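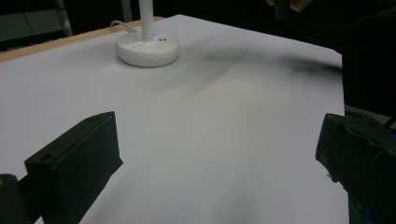 Chapter 3
Lighting the Work Surface

A well-prepared table is the first requirement of careful bench work. This chapter considers the covering of the surface, the placing of a stand upon it, and the shadows that result. A sheet of pale paper shows shading clearly and allows students to judge how evenly light falls.

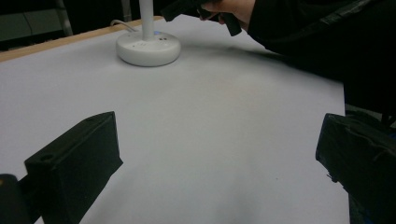

The base of a stand should rest flat, with its cable led away behind it - never across the area in use. Students will then complete the shadow exercise devised by Yaa Agyeman, which begins on page 55. Key terms are listed at the end of the chapter.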